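Remote Demo Pre-Session Checklist, With My Comments

Filled in February 10, 2022
Station: Cindo remote desk, simulated home
Task set: Henare (tidy and wipe, driven by hand controller)
Status at the end: passed with three comments, one item held over

I've gone through the whole list this time, including the parts we usually skim because we're itching to start driving. My comments sit under each item. If an item just says OK, I had nothing to add (rare for me, I know!).

PART A – THE PERSON DRIVING

1. Chair, desk and cable check. OK. The controller cable is clipped to the back of the desk now, so you can swing your arm wide without dragging the keyboard along. Please leave the clip where it is.

2. Clear reach with the headset on. Stand up, stretch both arms out, turn a full circle. I did knuckle the shelf on the left, so I've moved the chair over a bit. Check this again if you're taller than me, and most of you are.

3. Rest breaks. The limit is 14 demonstrations and then you take the headset off, walk around and drink something. I know the fifteenth always feels like it's going to be the good one. Stop anyway. The tired ones have wobbly approaches in them, and whatever you teach, the policy is going to copy.

4. Stop pedal. Press it mid-motion, once with each foot. Both worked, and the motion froze where it was. Write down which foot you prefer, because the next person will move the pedal.

PART B – THE ROOM

5. Block task area: floor clear, nothing in the way of the push. OK. The boards are clear all the way along the wall to the corner, and the only thing on them is the block itself. It's a blue-gray cube against a wall of nearly the same color, so give your eyes a second before you start. The dashed white line along its top edge helps a lot, I steer by that. My one comment is about the shadow. It falls on the wall just to the right of the block, and on my first go I lined up on the shadow's edge and came in wide.

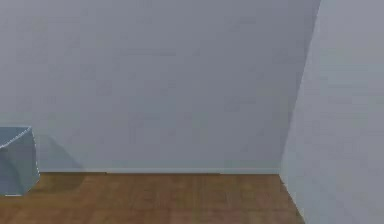
6. Spawn pose. Load the start pose and confirm the base comes up in open floor with room to turn both ways. OK on three loads out of three. If you ever get a spawn halfway into a sofa, don't try to drive out of it! Reload. The contact forces go silly and the log is no use to anyone.

7. Living room: driving lane open between the near seat and the dark sofa. OK, and there's loads of it. Nothing is lying in the open floor in the middle. The tan patch down at the left I'm treating as a no-drive spot until somebody looks up whether it has collision turned on. The round side table in the corner is the thing to respect in here, because the top is so much wider than the stem. If you watch the base and forget the top, you'll clip it with the forearm. I've done it. Keep your elbow high when you go past.

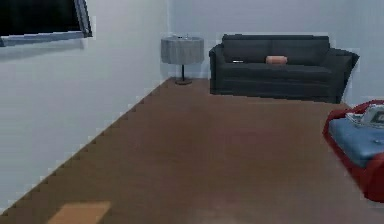 Item 7. Side table, dark sofa and the lane in front of them.

8. Pick targets reachable. The orange bolster in the middle of the dark sofa is the easy one and I'd start every new driver on it. The small white thing on the left of the seat is a lot harder. It's thin and flat, and I've been approaching from the front edge of the cushion with the wrist turned, then lifting straight up. Slow is fine. A slow clean demo beats a fast one with a fumble in the middle, every time.

9. Wall edges. The line where the left wall meets the floor looks like a staircase on screen. I put this down as a comment and not a fault – it's just how it draws, and the wall underneath behaved as a straight wall when I nudged along it. But don't use those steps as a guide for how close you are. Use the distance number in your headset.

10. Fragile or no-touch items noted before driving. One for the red sofa: there's a laptop sitting open on the blue seat, toward the back. It isn't part of any Henare task, so it's no-touch for the whole session, and any demo that bumps it gets thrown out. I'd also stay off the side table, where there's a small silver thing with a thin upright bit standing on top. I tried a pass between the two sofas and it felt tight at the red sofa's far armrest, so I've set the speed cap to 70 percent for that stretch.

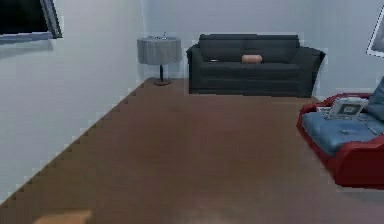
Item 10. Laptop on the red sofa: no-touch.

11. Lighting preset matches the task sheet. OK.

PART C – THE TABLETOP

12. Objects settled before recording. Let everything come to rest, then count to three in your head, then hit record. I've gone back through some of our older logs and you can see things still sliding in the first few frames, which teaches the arm that plates move by themselves.

13. Grasp order agreed. This one needed a real talk with myself. Everything on the light blue top is bunched up toward the left, and the pieces overlap, so the order matters. I go for the big round dish first. It's at the front, it has a thick rim that's nice to pinch, and there's bare tabletop to the right of it where your fingers can come down. Then the dark brown block. Leave the green sponge until the block is out of its way.
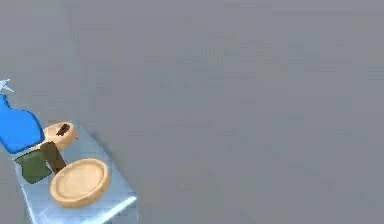
The spray bottle I save for last, and I take it by the body. That nozzle is all points and the fingers catch on it. Whoever wrote the first task sheet had the bottle going first and I'd love to know how they managed it without knocking into the small dish next door. If you'd like to try that order, go ahead, but tag those demos so we can pull them out separately.

14. Edge margin. Don't set anything down close to the front edge. I had one dish tip over the side in practice, and the reset takes longer than the demo did.

PART D – RECORDING AND LOGS

15. Disk space. OK, 286 gigabytes free.

16. Time sync between controller and sim. OK after a restart. It was drifting before that, so please restart the Rikus bridge first thing and not after lunch when you notice your hand is lagging.

17. Demo counter. It read 1124 when I sat down. Write your own start number on the sheet before you record anything, or we can't tell whose demos are whose.

18. Failed demos kept. Yes, keep them! Mark them failed and leave them in the folder. I've found two bad habits of my own by watching mine back.

HELD OVER

Force feedback on the left controller. It buzzes when nothing is touching. I swapped in the spare and carried on, and the buzzy one is in the drawer with tape around it. Drolel say April for a replacement. Until then we have one spare, and it's plugged in, so there's no spare for the spare.

Next check is due after the next sim update or when the counter passes a round number, whichever you spot first.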